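Chapter 3
Gathering Examples for a Learning Arm

Noman Lashari
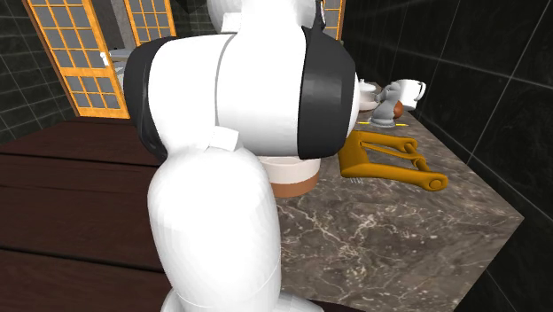
3.1 What this chapter is for

In the two chapters before, we spoke of the arm as a thing that moves when we give it numbers. We wrote the numbers ourselves. For a single task on a clear table this is good work and it is quick. But when the mug stands in another place, or when a teapot has come between the arm and the mug, our numbers must be written again, and after some days of this the student usually asks if there is a better way.

The better way which we study here is to let the arm learn from examples. A person guides the arm through the task, the computer keeps a record, and later a learning system reads many such records and tries to find what they have in common. The mathematics of the learning comes in Chapter 5. In the present chapter we stay with the records: how they are made, what must be inside them, and how one decides which to keep.

I ask the reader not to hurry through these pages. In my own teaching at Drindasthorpe I have seen many groups give one afternoon to gathering and then three weeks to repairing the learning program, when the fault was in the afternoon.

3.2 Some words we shall need

An episode is one attempt at one task, from the moment the recording starts until the moment it stops. It may be a good attempt or a bad one.

An observation is everything the system is told at one instant: the camera picture, the angles of the joints, and how far the fingers are open.

An action is what the guiding person asks the arm to do at that same instant. Please notice that the action asked for and the movement made are two different things. The arm may be slow to follow, or it may be pressing against something and not follow at all. We store both.

A layout is the arrangement of the things on the work surface when the episode begins. In a simulated kitchen the layout is chosen by the program, and we can return to it exactly. On a real table we must put things back by hand, and never come quite to the same place.

A set is a group of episodes gathered for the same purpose and kept together. For our exercises we use two sets, called Ornell and Gilani. Ornell was made wholly in simulation. Gilani was made on the bench, and we come to it only at the end of the chapter.

3.3 Beginning in simulation

The kitchen at the head of this chapter is a simulated one, with a marble counter and dark tiled walls. The white arm reaches over a small two-tone container. Farther along the counter there is a chess knight beside a white mug, and a student may fairly ask what a chess knight has to do in a kitchen. When we write layouts we choose things for their shapes. A tall narrow thing with a round base asks for a different approach from a mug with a handle, and a brown egg shape asks for another one again. If all our things were mugs, the system would learn about mugs.

The same view is useful for a second lesson. The gripper does not appear in it. The arm itself stands in the way, with one of its broad links in front of the hand. A person guiding the arm by this view alone would have to guess where the fingers are, and a learning system given only this view would have to guess too. For this reason Fellano, the recording program used in our exercises, lets us store more than one view for each episode. We take one view from a fixed place in the room and one from a camera carried near the hand. The second camera sees little of the room, but it sees what the fingers are doing.

Before recording a set, move the arm slowly through the whole region where it will work and look at each stored view. Write down where the hand is lost. If it is lost in all the views at the same place, then a camera must be moved before anything is recorded.

3.4 How many episodes

This is the question I am asked most often, and I have no single answer to it. For the first exercise we gather 30 episodes of one task. This is enough to see if the recording is healthy, and it is few enough that a person can watch every one of them from start to finish. For the second exercise we gather 100, over 17 layouts.

The number of layouts matters as much as the number of episodes. Suppose that a group makes all its episodes from one layout. The arm may then do very well in the test, if the test uses this layout also. Move the container by the width of a hand and the same arm may close its fingers on the air. The group has gathered many copies of one example.

It is also possible to change too much at once. If the things, their places, the light and the guiding person are all different in each episode, a small set cannot show the system what belongs to the task and what does not. In our exercises we change the places first, then the things, and we leave the light for the end.

3.5 Episodes that went wrong

A beginner wishes to delete each episode in which something fell or was missed. I advise you to wait. Mark it as failed, write one short line about what happened, and keep it in a separate folder. In December of my first year with this course we lost nearly the whole record of how a certain grasp fails, only through tidy habits, and had to make it again.

There is a kind of episode between good and failed. The person misses the container, draws back, and takes it at the second attempt. We keep these together with the good ones, and mark them "recovered". They show the system how to come back from a mistake, and the smooth episodes cannot show this.

What should be removed is the episode where the record itself is broken: a view is missing, the clock has jumped, or the recording was stopped before the task was finished. Fellano finds the first two kinds. The third must be found by eye.

3.6 Before the first exercise

Read the layout file for Ornell and draw the counter on paper, with each thing in its starting place. Mark on the drawing the side from which the arm will come. Then choose one thing and write, in plain sentences, how you would guide the hand to it without touching its neighbours. Keep this sheet, as you will compare it with your own recordings in section 3.9.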